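## 3. Powering the Tralgate bedside speaker

Skip the quick-start card. It says the speaker is ready in 25 seconds, and Marleny Ccori and I have yet to see one manage that from a cold start.

1. Find an outlet that isn't run by a wall switch. Tralgate claims the clock survives a power cut. Ours came back at midnight every time.
2. Unfold the cord fully before you plug anything in. The card says a coiled cord is fine. Maybe so, but I wouldn't leave one coiled behind a mattress.
3. Use a power adapter with flat prongs that fit a standard US outlet. Push it in until it sits flush.

 **Caution:** Don't use a travel converter, whatever the seller told you. 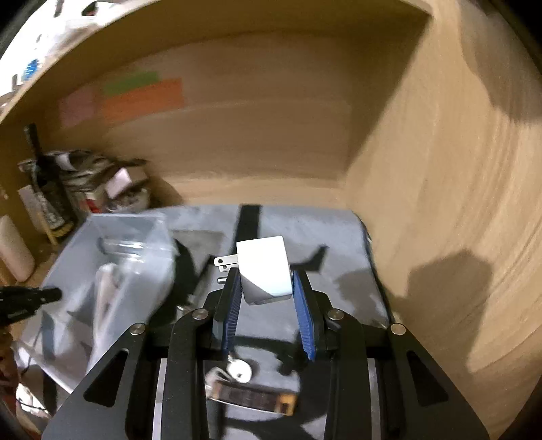

4. Press and hold the top button until the light stops blinking. "Fast pairing" is a generous name for what comes next.
5. Set the clock by hand. The automatic setting put Hortensia Agudelo's unit an hour off in May.

**Note:** The "400 sleep sounds" on the box include a lot of rain. Try the free ones before you pay for the Gekero sound pack.

### 3.1 If the light stays off

Try another outlet first, then another cord. The help page suggests a full reset, which wipes your alarms and has never fixed a dead light for us. Leave it for last.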